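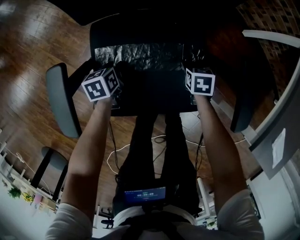

Henok Gebreyes wrote in after my March column to say that minimum chair standards for shared offices are a waste of money, and that a tenant who wants a better seat should bring one. His argument deserves a proper answer. It is the same argument building managers make, and it rests on a mistake about what a chair costs.

The purchase price is the smallest part. Take the shared floors at Gellitport, where 300 task chairs were bought in a single order. The winning bid was 38 dollars a chair below the next one. The saving came out of three places: the gas cylinder, the foam and the casters. Each of these can be specified on one line of a purchase order, and none of them was. The order said "office chair, black, adjustable."

Foam is the clearest case. Seat foam is sold by density and by firmness, and the two are often confused. Firmness is what a buyer feels in the showroom. Density decides whether the cushion keeps its shape after two years of daily use. A cheap foam can be made firm enough to pass a short sit test and will still collapse under the thighs well before the frame wears out. At Gellitport, 70 of the chairs were replaced within 4 years, most of them for flattened seats. The bases and backs went to scrap in good condition.

That leads to the second point, repair. A seat pan on most task chairs is held by four bolts. Swapping it takes a few minutes with a hex key, provided the maker sells the part. Many do not, or sell it at a price close to that of a new chair. The Holside building took a different approach and wrote spare parts into the contract: seat pans, arm pads, cylinders and casters, at fixed prices, for the working life of the chair. The first invoice was higher. The facilities budget after that has been dull reading, as it should be.

Gebreyes also holds that adjustability is wasted because people do not adjust their chairs. He is right about the behavior. In shared offices most seats stay at whatever height the last person left them. I draw a different conclusion from it. If few controls will be used, the specification should ask for few controls and make them good ones. Seat height and seat depth do most of the work. Tilt tension matters a little. A headrest on a shared chair is decoration, and it raises the price by more than decent foam would.

As for bringing your own, it fails on practical grounds. Private chairs end up in corridors, cannot be stacked or stored, and fall outside the fire rating the landlord has to meet for upholstery. Alarcón allowed it for a year and then stopped.

What I would ask for is modest – a published foam density, a rated cylinder, casters matched to the floor and a parts list with prices. Tradden has put all of this on one page for its next tender. Suppliers who object to the page can be asked which line they are unable to fill in.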